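Cleltora: a word list of household surfaces and floors

Version 2, May 19, 2025

What is in the folder

Cleltora is a list of everyday English words for the parts of a room: floors, worktops, table tops, skirting, sills and so on. It was put together for people who write property inventories and want two clerks to use the same word for the same thing. The main file is terms.csv. A second file, variants.csv, gives spellings and regional words that point back to a main entry.

The list began as notes kept by Sobia Gondal while she was checking inventories for Catterall, a lettings agency. Tanveer Sandhu turned the notes into a table and wrote the first set of definitions.

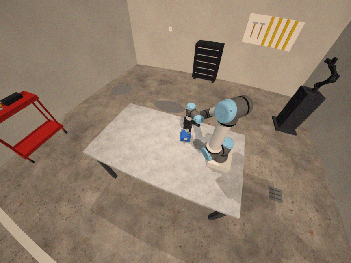 Colour words gave more trouble than anything else in the list. Clerks wrote "stone", "putty", "oatmeal" and "greige" for the same wall, sometimes in the same report. Version 2 allows plain colour names only, with "pale" or "dark" in front, and a separate field for pattern. A floor like the brown and gray concrete one here goes in as "concrete", colour "brown and grey", pattern "mottled". The table top would be "pale grey-white", pattern "cloudy". "Marble" is kept for the material field and may only be entered when the clerk is sure of it. If the surface just has that look, leave the material field blank.

Fields in terms.csv

term: the main word, lower case, singular
part: floor, wall, ceiling, fixture or furniture
definition: one sentence, no more
pattern_ok: yes if the pattern field may be used with this term
source: initials of the person who added it
note: free text, often blank

The file is UTF-8 with commas as separators. Definitions that contain a comma are in double quotes. There is no header row in variants.csv, which has always been that way and now can't be changed without breaking the import at Steltus.

How terms were chosen

A term went in if it turned up in the reports of at least 2 clerks and meant a different thing from the terms already there. Trade words were left out unless clerks used them without thinking. "Architrave" stayed. "Scotia" went, then came back in February after Khurram Mengal showed that the usual replacement, "edging", was being used for carpet trim as well.

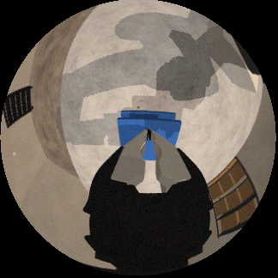

Brand names are not terms, even where people use them as ordinary words. They are listed in variants.csv and point to the plain word. Words for condition (worn, chipped, stained) are not in Cleltora at all. They belong in Mirkow, the companion list, which has its own README and its own version numbers.

Changes since version 1

- 52 terms added, mostly under furniture
- 10 terms merged into others
- "worktop" and "counter" are now one entry
- "leg" and "support" are separate again
- pattern moved out of the colour field

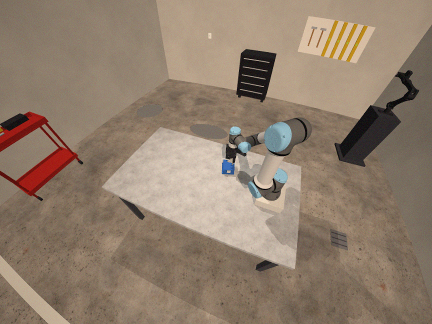 Table top, base plate, floor: three entries, three rows.

Known problems

The furniture part is uneven. Tables and chairs are well covered and beds are thin. There are still 48 entries with no definition, marked "tbc" in the note field. Please don't fill these in by guessing from the variants. Some of the variants are wrong.

"Bench" has two meanings and two rows. Software that expects each term to be unique will drop one of them. Use the term and part fields together as the key.

Scottish and Irish words were added from a single set of reports and need checking by more people. "Press" for a cupboard is in, but many others are missing.

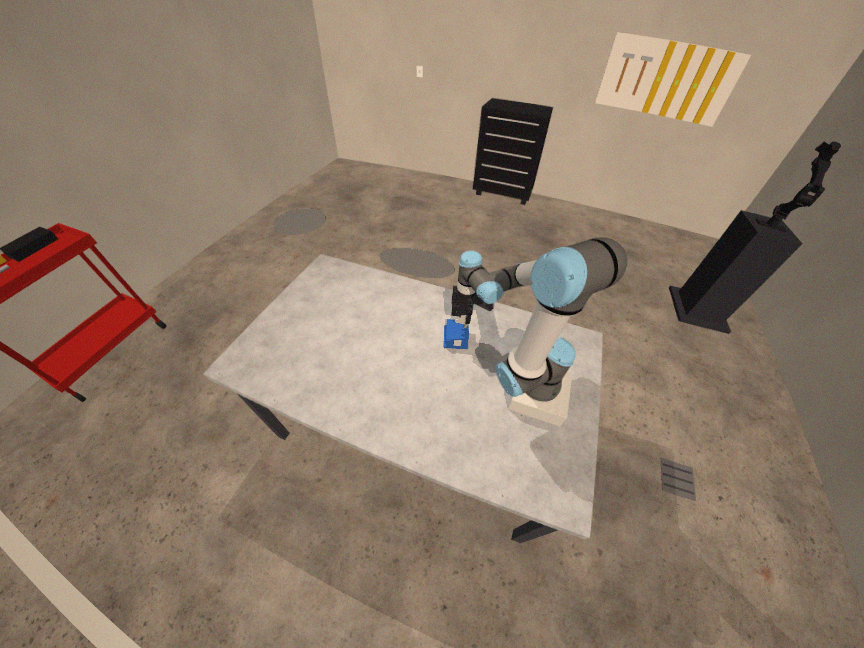

Eamon Gallagher wrote to say that "press" should not point to "cupboard" in every case, as the hot press is its own thing and a clerk in Derry would never mix them up. He would also like "scullery" restored. The first point is accepted and will be in the next version. The second is open, as the word appeared in one report only.

Sending corrections

Put the term, the part and the suggested wording in a plain text file, one correction per line. Faizal Simanjuntak merges them. Corrections to definitions need a sentence from a real report showing the word in use, with the address taken out.

Licence

Free to use and change, including in paid work. Keep this README with the files.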